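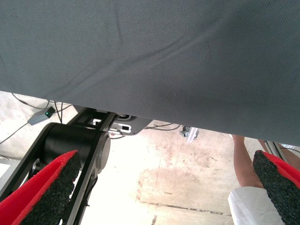 Drornudex: automated fabric handling at the Clomora finishing shop
Progress report to the Esari fund, second period
Submitted by Debnath, project contractor

1. Status

Work is on schedule except for the item in section 4. The handling cell at Clomora now runs during the morning shift only. It lifts single sheets of woven cloth from the cutting stack, holds them for edge inspection and lays them on the hemming table. Afternoon work is still done by hand so that the two methods can be compared on the same orders.

2. Technical work this period

The gripper fingers now carry coarse foam pads on their inner faces. The earlier smooth pads let heavy twill slip when the sheet was lifted by one corner. With the new pads the closing force could be lowered, and pinch marks on dark cloth are no longer a regular cause of rework.

Picking one sheet from a stack remains the weakest step. Twill is handled well. Thin lining fabric still comes up two at a time, and the cell stops and calls the operator when this happens. We ran a test series of 1000 picks on twill and will repeat it on lining once the new finger angle is set.

The wrist camera view is blocked when cloth hangs in front of it. The software now waits for the lower edge of the sheet to appear before it plans a grasp. This adds 2 seconds to each cycle. We consider the delay acceptable for now.

3. Effects on staff

The finishing shop employs 19 people on the affected line. No positions have been removed, and the terms of the grant exclude this for its full duration. What has changed is the content of the work. Lifting and spreading has gone down in the morning shift. Inspection, clearing of stops and loading of stacks have gone up.

Operators report less strain in the shoulders. They also report that the pace is harder to control, as the cell does not slow down when the hemming table is full. A hold button was added at the table in response. Several operators asked to be taught how to change pads and restart the arm without calling a technician. This training takes 20 hours per person and is done in paid time. The first group has finished it.

Pay grades have not been adjusted to the new tasks. Clomora has agreed to review them before the afternoon shift is converted. We recommend that the fund ask for the result in writing.

4. Delays and open items

Cable routing at floor level is temporary. Fixed channels were ordered in March and have not been delivered. Conversion of the afternoon shift will wait until they are installed.

The written procedure for working within reach of the arm is in its second draft. Operator comments are due at the end of April.

5. Next period

Lining fabric tests, installation of the cable channels, training of the second group, and a first comparison of morning and afternoon output. No change to the budget is requested.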